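Rillness House, Flat 10
Kitchen and eating area: safety and hygiene checklist

Checked by: Marlies Rüegg
Read and initialled by: Leonie Reisinger
Date: 4 April 2018
Previous check: October

How to read this: OK means OK. OK* means OK with a remark, and the remark is where I keep my feelings. ACTION means something needs doing by a named person, and "the flat" isn't a named person, as we established last time.

1. GETTING IN AND OUT

1.1 Doorway between eating area and kitchen clear: OK*
Clear enough to walk through with a full pan. In October it was clear enough to walk through sideways with a sandwich, so this is progress. The standard is that two people can pass without either of them having to apologise.

1.2 Floor around the table: ACTION (Leonie)
Shopping gets as far as the chair and stops. There were greens in a plastic bag at the back of it, and a small cardboard box keeping them company. The kitchen is through the next doorway. I know the last few steps are the hardest. Greens to be put away on arrival, box flattened and taken down with the recycling.

1.3 Stools: OK*
The pink plastic ones. I leaned on them, rocked them and sat on them with more force than dignity. No cracks round the handle holes. They stay tucked beside the table when not in use and they are not to be used for reaching the top cupboards, whatever your height and whatever you did at your last place. There is a folding step in the hall, which is rated for 151 kg and has a rubber tread and has, as far as I can tell, never been unfolded.

1.4 Chair with the flower cut-out back: OK
Joints firm. Nothing hanging off it on the day, for which thanks.

2. THE TABLE

2.1 Top sound, no chips or lifting edge: OK
Ran a cloth round the whole rim and it caught on nothing. I am fond of this table. It is red with flecks in it and would survive most things short of a flood.

2.2 Top visibly clean: OK*
The trouble with flecks is that they are excellent at hiding crumbs. A speckled table always looks slightly as though someone has just eaten toast on it, and equally it never looks as though someone has, which is how we got into the habit of wiping it on alternate Thursdays of the soul. Check by hand, with the light behind you. Wipe before laying and after clearing.
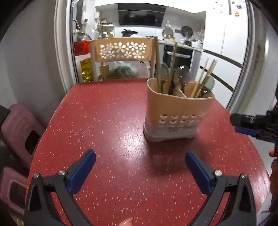
2.3 Stability: ACTION (Marlies)
Slight rock when you press down on the side nearest the wall. It has had a folded bus timetable under one foot for as long as I have been doing this form, and the timetable has given up. I'll fit a proper pad. Please don't help by adding more paper.

2.4 Hot things: OK*
No scorch marks. Pans off the hob go on the board or a mat, never straight on the top. This has been observed better than I expected, and I'd like it noted that I'm capable of writing a sentence like that.

3. CUTLERY HOLDER AND WHAT LIVES IN IT

The longest section, again. Leonie has asked whether a pot of spoons really needs its own section. Leonie was also the person who had the stomach upset in October, so the section stays.

3.1 Holder drains freely: OK*
The beige one with the holes. Perforations are only useful if they are open, and the ones at the bottom were open. The base is another matter: water sits in there out of sight and does whatever water does when left to itself. Lift the holder off, empty, rinse, dry. Once a week. It takes less time than the discussion we had about it.

3.2 Holder clean inside the compartments: ACTION (Dai)
Bottle brush, hot water, washing-up liquid. The brush was bought for this and is behind the kettle in its original wrapping. It cost 320 pence on the receipt, so I make the price per use so far rather steep.

3.3 Label removed: ACTION (whoever gets there first, initial here: ____)
The holder still has its barcode on. It's an LX3120, in case you were wondering, and now you can stop wondering and peel it off. Paper labels go furry when they get damp, and then they hold on to everything. 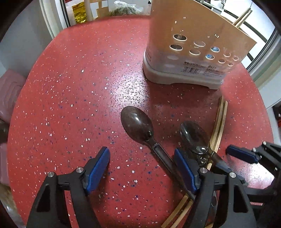 3.4 Which way up: OK*
We have had this argument and it's settled, so I will only restate the result. Spoons: handles down, bowls up, so they dry. Take them out by the neck and keep your fingers off the part that goes in somebody's mouth. Chopsticks: eating ends up. If you can't tell which end is the eating end, look for the thinner one, and if that fails, ask Dai, who has views.

3.5 Plastic spoons: OK
Held each one up to the window and flexed it. No splits at the neck. Anything that has gone cloudy and rough, or has tooth marks of unknown origin, goes in the bin and doesn't come back out of the bin.

3.6 Metal spoons: OK*
Sound. They should be dried by hand and put away by hand. Leaving them lying about on the table until the next meal is not "laying the table early", although I admired the nerve.

3.7 Wooden chopsticks: ACTION (all)
I went through these one at a time and it took 30 minutes, a good part of which was spent trying to find pairs. Test as follows. Run it between finger and thumb from end to end. Smooth, straight and pale: keep. Splintered, bent, or dark and soft at the tip: out. Any stick that smells of anything: out, and wash your hands.

3.8 Chopsticks fully dry before storing: ACTION (all)
Wood packed tightly into a holder stays damp in the middle of the bunch for much longer than you'd think. Spread them out on a clean cloth first, one layer, overnight if possible. Then the holder. I don't mind if they look untidy on the cloth. I mind the other thing.

3.9 Wooden boards: OK*
No deep cuts, no warping worth mentioning. Stand them on edge to dry. A board lying flat on the table is drying on one side only, and the other side is making friends. Oil is in the cupboard and they could do with some.

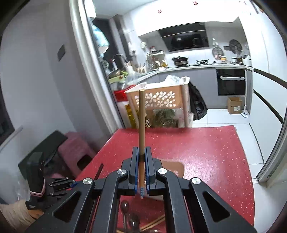 4. KITCHEN

4.1 Hob and surroundings: OK*
No tea towels, packets or post within reach of the rings. The wok lives on the hob and I have stopped fighting it, but check it's empty and check the ring under it is off before you leave the room. Touch the knob. Looking at the knob doesn't count, particularly before breakfast.

4.2 Hood: ACTION (Leonie)
It runs. The filters come out with a quarter turn and need soaking in hot water and soda. I put a finger on one and had to go and have a sit down.

4.3 Oven: OK
Door seal intact, nothing stored inside. Last time it was a loaf tin and a birthday present.

4.4 Pans and lids on the wall: OK
Pulled on the hooks. They held. Heaviest pan on the lowest hook, please, where it has less far to fall and fewer of us to land on.

4.5 Bottles and jars on the shelf: OK*
Lids on, nothing leaking. Several have lost their labels. We believe one is vinegar. Before the next check somebody brave should find out and write it on.

4.6 Worktop: OK
Dry round the tap. No leads trailing through puddles.

4.7 Fire blanket: OK
On its hook by the door, tapes hanging down, nothing hung over it. It was an apron last time.

4.8 Smoke alarm: OK
Pressed the button and it made the noise. Apologies to the Wundden family downstairs, who have been told it was me.

5. SHARED HABITS

5.1 Hands washed before emptying the rack: see 3.4 and examine your conscience.

5.2 Cloths changed: ACTION (rota)
The green cloth is for the table. The other one is for the floor. They had been introduced to each other. Both are now in the wash at 60 and replacements are in the drawer.

5.3 Cutlery put back after use: OK*
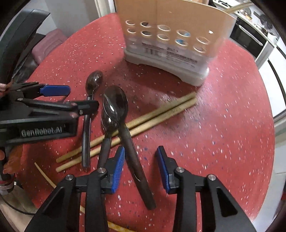
Everything with a handle goes back to the holder or the drawer by the end of the evening, clean. I don't do the counting any more. If a spoon has gone to live in a bedroom it should come home before the next inspection, and no questions will be put to it.

5.4 Rota up to date: ACTION (Dai)
The one on the cupboard door still has a Lamton on it who moved out. He is down for bins and has been doing them about as well as anyone.

REMARKS FROM THE FLAT

L. Reisinger: Read and accepted. I dispute "went and had a sit down" at 4.2, as Marlies was sitting down already. Filters soaked, will do them again next month. Greens are in the fridge.

Dai: Brush unwrapped. Works. The thinner end of the chopstick is the eating end, that's not a view.

M. Rüegg: Pad fitted under the table foot. Barcode still on the holder and the line at 3.3 still blank. I'm leaving the pen next to it.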